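Willgate workshop group — notes from the August 9, 2022 meeting

Taken by me, Dalia Šimkus, so blame me for the spelling. I've written them the way I talk, as usual, and if you want the stiff version you'll have to wait for someone else's turn.

Present: me, Derkik (two people), Navickas (one in the room, one on the phone with a terrible line), Pudis (one).

Apologies: the other half of Pudis, who is moving house.

1. Last time's notes

Agreed, with one change. I'd put the spare power supply down as going to Navickas and it was meant for Derkik. Sorry both!

2. The dropped grip fault

This took up most of the afternoon, so I'll try to get it all down. For anyone who missed March, we have the arm picking dental models off a shelf and passing them to the tray, first in simulation and then on the real bench. The simulation had been behaving nicely for weeks. Then we set off a run of 400 picks overnight and came back to 6 where the arm reported a good grip, carried on to the tray and let go of nothing at all. The log said "part held" the whole way across, which is the bit that worries me far more than the missed picks.

Derkik had been through the logs and walked us through run 3917, the worst of them. The fingers start to close before the wrist has finished its last small move. The right finger nudges the lower edge of the model, the model tips, and the fingers then meet a little resistance from somewhere and the software takes that as a grip. We argued for a good while over what the somewhere is. Derkik thinks the fingers are touching the shelf. Navickas (on the phone, so I may have this wrong) thinks the collision shape for the model is fatter than the model you see, and the fingers are squeezing the invisible part. I lean towards Navickas, mainly from having been caught by the same thing on the old tray.

We had the simulation up on the big screen for this part and kept going back to the approach, with the gripper still open and the model up near the right finger.

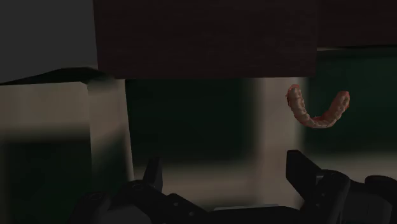
Pudis asked the sensible question, which was whether the same thing could happen on the real bench. Yes, it could. The check for "part held" is the same code in both places. It looks at finger force and nothing else, so anything that pushes back will count, and that includes a cable or a hand. I went a bit cold when that was said out loud. The arm speeds up once it believes it's holding something, and the operator at the tray has been told to wait for the held light before reaching in for the previous model. So a false grip isn't only a lost part — it puts the arm on the move at full speed when it has no business being there.

Decided, and no one objected:

The real arm stays off until the check has been changed. Off at the wall, please, with the tag on it.

The new check will use finger width as well as force. Derkik to write it.

Navickas to redraw the collision shape for the model and send it round, so we can see who was right. (There is a cake riding on this.)

Carrying speed drops to 40 per cent when we do switch back on, and stays there till we've met again.

I'm to rewrite the card by the tray. The held light doesn't mean it's safe to reach in, and the card shouldn't have suggested it did. I wrote the old one, so fair enough.

We didn't settle whether the finger closing early is a timing fault or a setting someone changed. I had a quick look at the settings file during the tea break and couldn't see anything odd, but I was also holding a biscuit. Pudis will compare it properly with the March copy.

3. Near-miss book

Run 3917 goes in even though it was only simulated. Pudis wasn't sure it belonged there, and I can see the point, but the same code runs the bench and I'd like it written down where the operators will read it. We voted and it goes in.

4. Anything else

The stop button on the left side of the bench is sticking again. It does work, it just needs a proper thump, and that's not good enough for a stop button. Derkik has a new one in a drawer and will fit it before the arm goes back on.

Navickas asked for the logs to be kept longer than they are now. Fine by all of us, if there's disk space. I'll check.

Next meeting when Derkik's new check has been through a full overnight run. I'll send a note round with the time, and bring a plate in case of cake.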